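2024-09-17, Lirkness yard, access track

Back from the wet end of the track and my boots are still dripping on the floor, so this will be short(ish). Izzati and I dug out the inspection pit at the second bend, where the gravel keeps sinking, and wow, it is soup down there! The fabric had folded over on itself along the ditch side and the fines had come straight up through the gap. No tear that I could find. I think we just didn't pin it well enough when we rolled it out in the rain last November, and that one's on me.

Plate test on the dry stretch gave 97 percent compaction, so I'm leaving that part alone. We tried the bend too but the plate kept rocking and I don't trust the number, not writing it down.

Wilma wants to go straight to lime. I'd like to try a deeper stone layer first, 5 inches more, with the fabric lapped some 3 feet at the joint and pinned on both sides this time. Godelieve has the drain drawing and says the outlet pipe sits higher than the ditch bottom (!!), which would explain a lot. Need to get a level on it before anyone orders stone.

Two soil bags are on the shelf by the sink, marked Ila bend upper and Ila bend lower. Please don't move them, Brayan, I'm looking at you. They go in the oven tonight and I'll weigh them in the morning.

Still waiting on Vandenberghe for a price on the coarse stone. Els will call them again. Also we're out of pins, and the long tape is missing its hook.

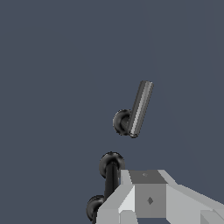
Page last changed 2 days ago by Izzati Jugah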